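Teaching by Demonstration – Course Handout, Unit 2
Czarnecka Lab Course in Robot Manipulation

Read this before the June practical. Last term several of you read it after, and it showed in the demonstrations.

The practice task is fruit, furniture and crockery: one apple, one bowl, one cabinet with drawers. A child of three could manage it. You will be doing it through a remote arm, so adjust your pride accordingly.

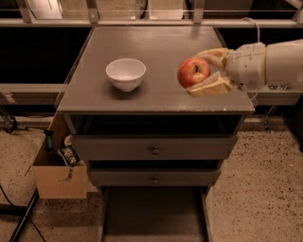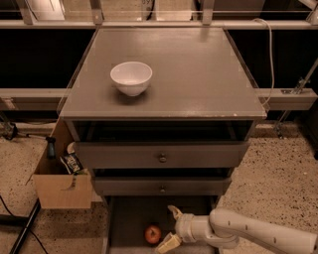
The same bowl and the same cabinet all the way through:

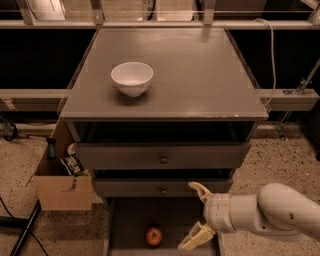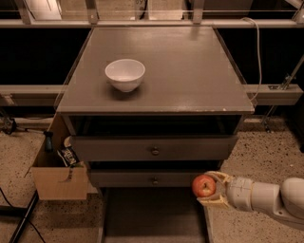
Why not just write a program that puts the apple where it should go?
You can, and for one apple in one spot it will take you an afternoon. Then the cabinet gets nudged by the width of a thumb and your program sets the apple down neatly in midair. Demonstrations let the learner pick up how a person adjusts to small changes, without anyone having to write those adjustments down. The price is that somebody has to sit there and do the task over and over, and this term that somebody is you.

1. Two ways to show a robot something

By hand. You take hold of the arm and move it through the task while the joints record their positions. This is called kinesthetic teaching, mostly in papers. It is quick to learn and you can feel contact directly. The drawbacks are that your body is in front of the cameras, and that a person pushing a wrist around produces joint motions the motors may not care to reproduce. Arms also get heavy by mid-morning, including yours.

By remote control. You stand or sit away from the arm and drive it with some input device: a handheld controller, a smaller copy of the arm, a pair of tracked gloves. The recorded commands are ones the robot really executed, and the camera view stays clear of elbows. In exchange you lose nearly all sense of touch and gain a small delay. Most people push too hard for the first hour and are then too timid for the second.

We use remote control in this unit. The Jumach controllers are in the gray bin. The one with tape on the trigger works better than the one without.

2. What gets recorded

Each demonstration (we say "episode", you will too) holds the camera images, the joint positions, the gripper opening, and the command you sent at each time step. It also holds the instruction, which is a plain sentence such as "put the apple in the bowl" or "take the apple out of the bottom drawer".

Write the instruction before you start. People who write it afterward tend to describe what they ended up doing, and the apple that was meant for the bowl becomes an apple that was always meant for the floor. We have an entire folder of these.

Note the difference between a command and a position. If you close the gripper on an apple, the command may say "fully shut" while the fingers stop at the apple's surface. That gap is useful information. Do not tidy it up in post-processing. A group on the Hiravdale set did, and their policy learned to touch apples very politely and never lift one.

3. Working with drawers

Drawers look easy and are responsible for most of the bad language in the lab.

A drawer moves along one line. Your hand, at the far end of a control link, does not. If you pull off-axis the drawer binds, you pull harder, and the whole cabinet comes along for the ride. Pull slowly and straight. If it sticks, ease off and start the pull again – the recovery is worth keeping in the data.

Reaching into an open drawer is a separate skill. Open it far enough that the fingers can come in from above without scraping the drawer in the level over it. Spread the fingers before you descend. Opening them beside the fruit gives the fruit a shove, and round fruit takes any invitation to roll.

Decide what state the drawers should be in at the end, and say so in the instruction. "Put the apple in the drawer" and "put the apple in the drawer and close it" are two tasks. Mix them under one sentence and the learner will split the difference by closing the drawer halfway.

4. Good demonstrations, and the other kind

Keep an episode if you reached the goal, even with a wobble or a second grasp. A learner that has only seen perfect runs has no idea what to do after a slip.

Discard it if you forgot the instruction, wandered off to a different task, or stopped in the middle to talk. Long pauses are poison. The learner sees a still arm, predicts a still arm, and will then stand over your apple until the building closes.

Vary the start. Move the apple, turn it, swap the bowl from one side to the other between episodes. Left to themselves, people put the apple back in the same place every time to within a finger's width, and then are surprised that the policy only works there.

Vary the operator too. Every pair member drives. Styles differ more than you would think, and I can usually tell from the wrist motion who skipped breakfast.

5. How many

For the practical, each pair hands in 300 episodes. The shared pool should pass 1000 once everybody is done. Please do not leave all of yours for the last evening. The record for a single sitting is held by a pair whose final 23 episodes consist of an apple being circled.

Flindametti (our recording software) saves when you press the pedal, and only then. It gives no warning if you forget. This has been reported.

6. To bring to the practical

Your instruction list, on paper, with start and end states for every drawer.
A short paragraph on which parts of the task you expect to be hard under remote control.
Shoes you can stand in.
Your own snack. The apple is lab equipment.

Reading for Unit 3 is the chapter on learning from mixed-quality demonstrations. Skip the proofs on the first pass.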